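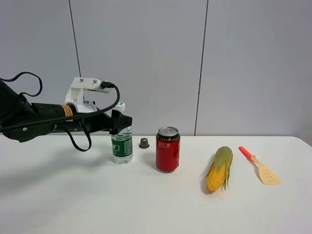

Black cable looped over the arm, white tabletop underneath.

Kavden Recipe Cards, a readme

Hi! I typed up my grandmother's recipe box and then kept going with other people's boxes, and now there are 2738 cards in one big spreadsheet. Kavden was the name painted on the lid of the first box, so the whole thing got called that.

What you get

cards.csv has one row per card. The columns are title, ingredients, steps, servings, oven temp, source box and notes. The notes column is my favorite (lots of "too salty, Ed liked it" and "double this for church"). There's also a small file called units.csv that turns things like "a teacup" and "butter the size of an egg" into grams. Those are my guesses, so please argue with me!

Where the cards came from

Most are from Beverley Tapsell, who let me carry off her whole pantry shelf one December. Another 200 came from Kimie Koyama, all baking, all in very neat handwriting, bless her. The Testthorpe box was a yard sale find and I don't know who wrote it. It has 82 cards and a worrying number of them involve gelatin.

How I typed them

I kept the spelling as it was on the card, so you'll find "brocolli" and "vannila" all over the place. If I couldn't read a word I put [?]. Missing oven temps stay blank. "Hot oven" stays "hot oven" too, and there's a flag column called temp_vague if you'd like to filter those out.

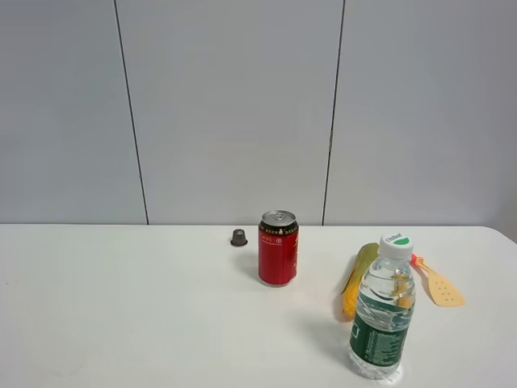 White table against the gray wall panels, a few faint smudges on the left.

Stuff to watch out for

Duplicates are left in on purpose. The same lemon bar turns up in nearly every box with tiny changes, and I think that's half the fun. Servings are a mess: "feeds the boys" is a real value. A few canning recipes are old and I wouldn't follow them without checking a current guide first.

Using it

Take it, cook from it, make charts. Just keep the source box column so people get credit. Dušan Koubek wrote the script that merges the boxes (merge.py, needs Python and 2 minutes). If it chokes on a fraction, open an issue and paste in the row.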